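# Frequently asked questions — Pathirana home pickling kits

Please read this page before you write to us. Most of the letters we receive are answered here.

**What is inside the kit?**

You get one packet of spice mix, one packet of coarse salt, a small wooden spoon and the recipe card. Vegetables and vinegar you buy yourself. The kit does not include a container.

**How many batches can I make?**

One kit is enough for 3 batches if you follow the card. Some customers like a milder taste and they stretch it further. This is fine, but please do not reduce the salt. You can reduce only the spice.

**Which vegetables are suitable?**

Carrot, green beans, cauliflower, small onions and green mango all work well. Cucumber also works, but it becomes soft after one week, so make a small quantity. We do not recommend tomato or potato with this mix.

**Can I use any container from my kitchen?**

Glass or food-grade plastic is good. Please avoid aluminum and copper, because vinegar reacts with them.
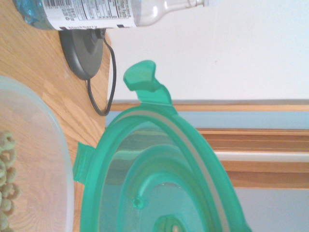 Closing the container properly matters more than its size or its shape. Screw tops are fine if the thread is clean. With a clip lid, check the gray sealing ring that sits inside the rim, and run a finger along it to feel for cuts or old food. Press every locking tab down fully, the small ones at the side also. A ring that has become hard should be replaced before you start a new batch.

**Should I close it tight from the first day?**

For the vinegar recipe, yes. For the salt-only recipe (on the back of the card) gas is produced, so open the container once a day during the first week, let the gas go out and close it again. If you forget one day, open it slowly over the sink.

**There is white film on top. Is it spoiled?**

A thin, flat white film in the salt-only recipe is usually a yeast and can be removed with a clean spoon. If you see anything fuzzy, or green, black or pink in color, throw away the whole batch. Do not taste it.

**Where do I keep the finished pickle?**

In the refrigerator, always covered by its liquid. Take it out with a dry spoon. The vinegar recipe should be eaten within one month.

**Is the mix very hot?**

There are two versions. Derincombe is mild, with mustard and turmeric. Stundano has dried chili and is quite hot — children mostly don't like it.

**Do the mixes contain allergens?**

Both contain mustard. They are packed in the same room as sesame.

**How long does delivery take?**

We pack orders on Mondays and Thursdays. In December please add one week more, as the post is slow and we are also few people.

**Can I return a kit?**

An unopened kit, yes, within 14 days. Opened food packets we cannot take back. If something was missing or the packet was torn, send a photo and your order number to Nimal Roy at the address on your receipt, and he will send a new one.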